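I have been wanting to write about my dish rack for weeks, and my sister keeps asking why on earth anyone would read a post about a dish rack, so naturally now I have to do it. This is a love letter to colored plates and the skinny black rack that holds them. If you came for the soup recipe, it's coming next month, I promise!
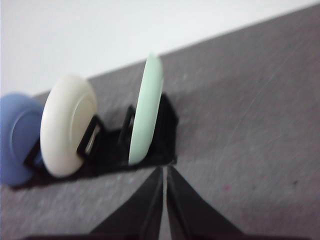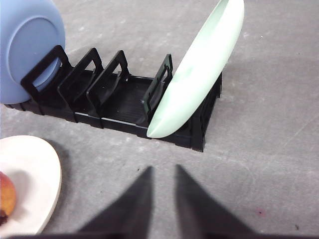 How do you keep plates upright in a rack with so few dividers?

Give each plate its own slot and lean it back against the divider so the rim sits down in the ridges of the base. Heavier plates go in first. If a plate wants to roll, turn it so the foot ring faces the nearest divider, and it usually settles right down.

OK, so some background. When I moved into this apartment I owned a full set of plates for company, the big heavy kind with the gold line you can't microwave. They took up an entire cabinet and I ate off paper towels standing up, because washing one of those things felt like bathing a dog. Then my neighbor Noemí Bañuelos had me over for eggs one morning and served them on a plain matte plate the color of a robin's egg, and I was so charmed I could barely follow the conversation. Everything on it looked good. Even the ketchup looked good!

I went home and started hunting. Pretex had a nice range but only in sets of twelve, and I live alone. Jaramillo, the housewares shop over by the post office, sells them loose, one at a time, out of open crates, and you can stand there mixing colors for as long as you like (I liked for quite a while). Blue came first. Then mint, which I was sure would look like a hospital and instead looks like ice cream. I spent 27 dollars on that first trip including a dish brush I didn't need.

The rack came later. My old one was a big wire thing with a utensil cup and a glass holder and a tray that slid out and collected slime, and it ate half the counter. It could hold everything I owned, so everything I owned lived in it. I would run out of forks and go look in the rack before I looked in the drawer. What I wanted was something so small that I'd have to put things away, and a low plastic rack with a handful of dividers does that beautifully. A few plates and it's time to get a towel.

Things I've learned from living with it:

Big plates at the ends, if you can. They stick out past the base a little, and when they're in the middle I knock them with my sleeve.

Leave an open slot somewhere. I used to fill every gap and the plates in the center stayed damp until evening. With a space between them they dry while I drink my coffee -- much nicer to come back to.

The ridges in the bottom do catch crumbs and bits of things. I turn the whole rack over in the sink and go at the grooves with an old toothbrush and dish soap, then rinse it with the hottest water I can get out of my tap. It takes 4 minutes and I put on a song. If you have hard water, a little white vinegar in the grooves takes the cloudy film off.

Matte plates show knife marks more than shiny ones do. Baking soda on a wet sponge, small circles, no pressure. Mine have come out looking new every time except once, and that was a steak situation I won't go into.

Ankit Mathur wrote to me after the last post to ask whether mixing colors looks messy on the table. I love this question! I think it looks messy if the shapes are different too. When the plates all have the same profile, you can put blue next to white next to green and it reads as a set. I'd stick to pale shades if you're nervous. I did bring home one dark red plate from the Irnon outlet in January and it glared at all the others until I put a plant on it. It makes a very good saucer for a fern.

I also get asked about matching the rack to the plates. Areck makes a pale gray one and I had it in my hands at the store, but black won. Colors look so bright against it, and coffee drips don't show.

Next on my list is yellow. A really soft one, like butter that's been left out. I've been back to Jaramillo 2 times already to look in the crates and they only had mustard, so if you spot a pale yellow anywhere, please leave me a comment and tell me where!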